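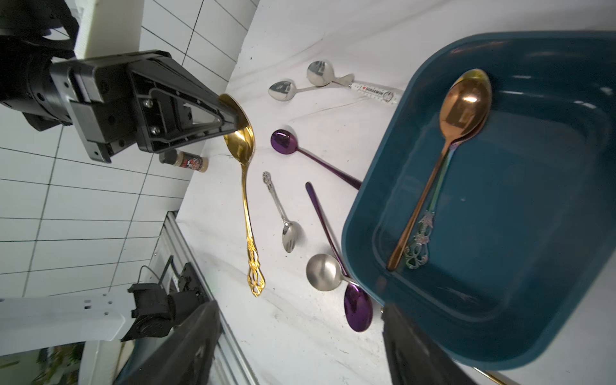
Workshop Guides / Robot Arms

Teaching a two-arm bench setup to pick spoons into a tray

Spoons are a hard first object and a good one. They are thin, shiny and curved at one end, and they lie almost flat on the table. If your gripper can lift them reliably, most kitchen items will feel easy afterward. These are the steps I used on the bench at the Ildale shared shop.

What you need

Two small arms clamped to an aluminum extrusion rail, each with a wrist camera. A deep tray with a thick rim. A mixed set of spoons: plain and ornate, silver, gold, purple, black. Buy them secondhand and don't match them. A policy trained on one finish tends to fail on the next one.

Step 1. Set the tray first

Put the tray where both arms can reach past the far rim, and mark the corners on the table with a pencil. I had mine too far to the right for the first 1000 recordings and the left arm kept running out of reach. All of those had to go.

Step 2. Pinch at the bowl

A closed finger will push a flat handle around the table forever. Bring the tip down on the rim of the bowl instead. On many spoons a light press there rocks the handle up enough for the other finger to get under it. Go slowly, and set the current limit low on the gripper motor. I use the Clasto driver board with the limit at 6 on its own scale, and it stalls before it bends anything.

Step 3. Watch the glare

Polished bowls throw highlights straight into a wrist camera. Lock the exposure by hand. Auto exposure will jump every time the gripper passes over a gold or copper spoon, and your recordings will flicker.

Step 4. Place, don't drop

Lower the spoon until the bowl is below the rim, then open. Keep the bowls facing the same way as you fill the tray. Openwork handles can hook on each other, so give those some room when you can — stacking the plain ones is less trouble.

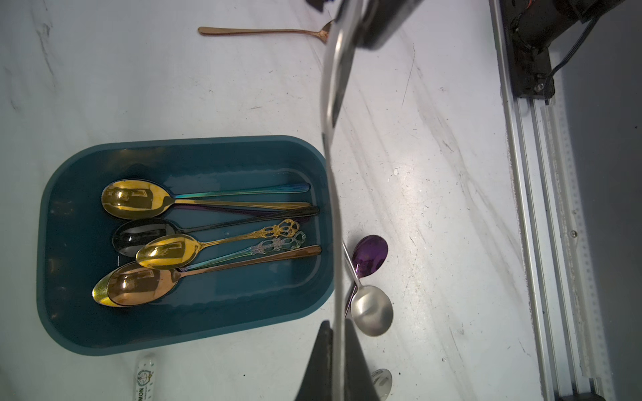 Valbona Stojanovska wrote in to say that she lays the black spoons down last, after the bright ones, and that her failed grasps dropped once she did. She also recommends a strip of thin rubber on the fingertip, replaced every few weeks.

I have added the rubber since then and would keep it. The order of colors I haven't tested.

Step 5. Train and check

My working set is 2981 recordings, of which 2601 went into training. The rest I held back. Leave whole spoons out of the training set as well, at least one ornate and one plain, and test on those before you change anything else.

Last updated November 2022. Files for the fingertip mount are in the Dadley folder on the shop drive.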